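**May 23, 2020**

Okay, I've been promising a thread about the pink vase for ages and the coffee is made, so settle in. It's a long one for something that stands on a table and holds flowers.

---

I bought it at the Pladham flea market for 2 dollars, from a man who had it wrapped in a dish towel under his chair and didn't seem all that eager to sell it. I'd gone for lampshades. I came home with no lampshades and a vase, and I talked about it the whole drive back (sorry, Yaw Quaye, you were very patient).

---

What got me was the ribbing. I have a real weakness for ribbed glass, my grandmother's juice tumblers were like that, and when you run a thumbnail around them they make a little zipping noise that drove every adult in the house up the wall. I still do it. I did it at the stall!

---

I should say I was firmly against artificial flowers for most of my life. Then we had the August when I forgot to water everything, and I came back to a kitchen full of brown sticks, and Osvaldo Moura very gently asked whether I'd ever considered flowers that don't drink. I was offended for a week or so and then I went and bought some.

---

The orange and red ones are my favorites by a mile. I worried they'd fight with the pink, and I had a whole plan involving cream and white, very tasteful, very dull. Then I tried the orange on a whim and it was so much happier. Pink and orange together make me think of sherbet.

--- 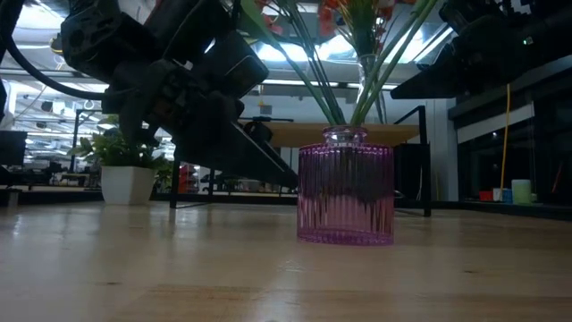 *Pink ribbed vase, long green stems, and the orange and red blooms way up top.*

---

I left the stems long on purpose. Every guide I read said to trim them to one and a half times the height of the vase, and I did that with my first bunch and they looked like they were hiding. Let them fan out! A short round vase with a narrow neck can carry a lot of height if the stems lean a little in both directions.

---

A few of you asked how to get them to lean without all flopping to one side. Bend each stem a tiny bit, low down, before it goes in. Start with the ones going left, then the ones going right, and feed the straight ones into the middle last. It takes me three tries and some muttering every time.

---

The other thing I love is what happens to the stems inside the glass. They go all dark and blurry behind the pink, like something at the bottom of a pond, and then there's that faint pink patch on the wood in front. I could look at that for a good while, and I have, with toast going cold beside me.

---

For cleaning the inside of a narrow neck: warm water, a spoonful of dry rice, a drop of dish soap, swirl, rinse. Then let it stand upside down on a towel overnight. As for the flowers, I give them a cool blast with the hair dryer outdoors and they come up fine.

---

Pale wood is the best thing to put colored glass on, if you have the choice. I tried the vase on my dark sideboard first and the pink just went muddy. Same vase, same flowers, and I nearly gave it away over that sideboard.

---

Next up is a green one I've got my eye on in Finton, if it's still there when I can get over. Tell me what you keep in yours, real or fake, I want to hear about all of it.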